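In Praise of the Pillow on the Office Chair

Every workplace has a room where the chairs have started to look lived in. I love those rooms! I have been going in and out of other people's offices for years (I write about workspaces, so I get invited to look at a lot of them), and I can walk past a lobby with a living wall and a coffee bar and feel nothing at all. Show me a mesh chair with a big bed pillow on it and I'm happy for the rest of the afternoon.

My argument is simple. Let people bring soft things to work. Let them keep those things on their chairs, out in the open, and stop asking them to put everything away when visitors come.

What the chair gets right, and what it doesn't

I have nothing against the black mesh office chair. It's a terrific object. It rolls, it goes up and down, the back lets the air through in July, and if you get one with a tall headrest you can lean back and think for a minute without feeling like a slouch. When the design studio at Dekeo bought 60 of them in one go, the office manager there, Marianna Nowakowski, told me it was the only purchase in her time that drew thank-you notes.

Then she told me what happened next. Within a month there were cushions on them. Folded sweaters, a rolled towel, a travel pillow, one actual sheepskin. Her boss wanted to know what was wrong with the new chairs. Marianna's answer was that the chairs were fine and that people come in different shapes, and I wish I could have that printed on a card and handed out at every furniture showroom in the country.

A good chair is made for a great many bodies. A pillow is picked by one person for one back, on one particular afternoon. You can spend $800 on a chair and still want a pillow - I did, and I do. Mine is an old one from the guest room, and it has flattened out in exactly the right places.

The clear-desk people

I know the other side of this. I've sat through the talks. A firm called Plorkmont once sent me its office guidelines, and there were 2 full pages on what could be left on a chair overnight (a jacket, if hung). The idea is that a tidy room makes for tidy thinking, and that a visitor who sees bedding on the furniture will wonder what kind of outfit you're running.

I've been that visitor. What I wonder is whether they'd let me stay! A room with a pillow in it tells me people spend long hours there and have been allowed to get comfortable. The room that has been cleared for company tells me very little, except that somebody spent the morning shoving things in a closet.

And working rooms do get messy. Cans end up on the floor beside the bin, small stuff collects along the wall, the chairs drift wherever the last conversation left them. I'm all for picking up the cans, by the way. Trash is trash, and a bin with a lid is a fine thing to own. But the pillow isn't trash, and it shouldn't get swept up in the same mood. Look at how well it goes with the black mesh, too, a big white lump of comfort in the middle of a floor full of wheels.
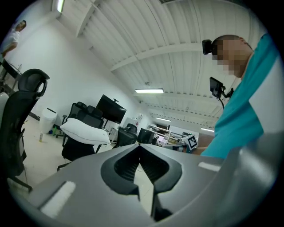 A few house rules, since I'm asked

Wash the cover. I put this first at Dotinico when they let me talk to their staff over lunch, and I'll put it first again. A white pillowcase shows everything, so buy a spare and swap them.

Keep it off the floor. Chair casters pick up a surprising amount of grit, and a pillow hanging over the edge of the seat will find all of it. Tuck in the corners before you roll anywhere.

Ask before you borrow. A chair can be shared by the whole room, but a pillow belongs to somebody, even when that somebody is out to lunch.

And if you run the place, leave a little money for this. At Khoo they set aside $200 for the whole floor and told people to go buy whatever made sitting easier. They came back with cushions, a footstool, two blankets and a very large pillow that is now fought over daily. I tried it. I'd fight for it too.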